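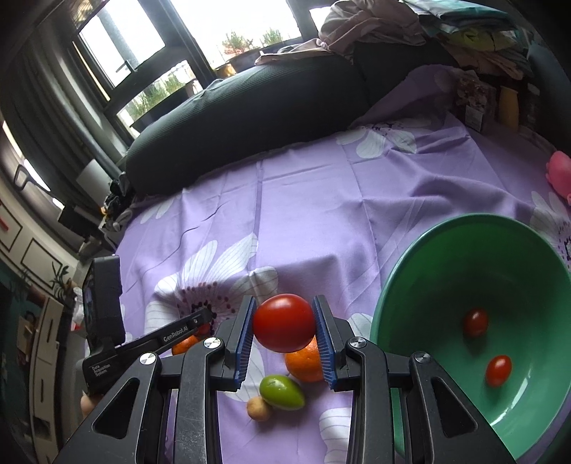
I have now picked up more tomatoes than anyone in my family, and my grandmother ran a vegetable stall. The job is simple to explain at parties. You hold a gripper in your hand, you do ordinary household things with it, and what it records goes off to teach a robot arm how to do the same. Then people ask whether it's hard and I have to say yes, and they look at me with pity.

The current task is sorting. Fruit and vegetables on a cloth, a green basin off to the side, everything goes in. One pick is one example. Pradutlow, the outfit I send them to, wants 1,743 for this task, and as of last night I've had 747 accepted. I don't like to think about the ones that weren't.

Tomatoes are the worst. They're glossy and they roll, and if you squeeze the way you'd squeeze an orange you get a rejected example and a start on dinner. My first batch was 80 picks and Uchenna Amadi, who reviews them, sent back 16 with the same note on every one: "too careful." Apparently I was hovering over each tomato like I was defusing it, and a robot that learns from me will hover too. So now I try to pick things up like a person who has somewhere to be.

She also wants variety — move the pile, swap the order, change the cloth. I'm on the purple one with the big white flowers this week. I've got opinions about cloths now. A wrinkle in the wrong place will stop a jaw dead, and you're supposed to leave it in, since real tables have wrinkles too.

Next up is folding towels. I've asked for an extra week.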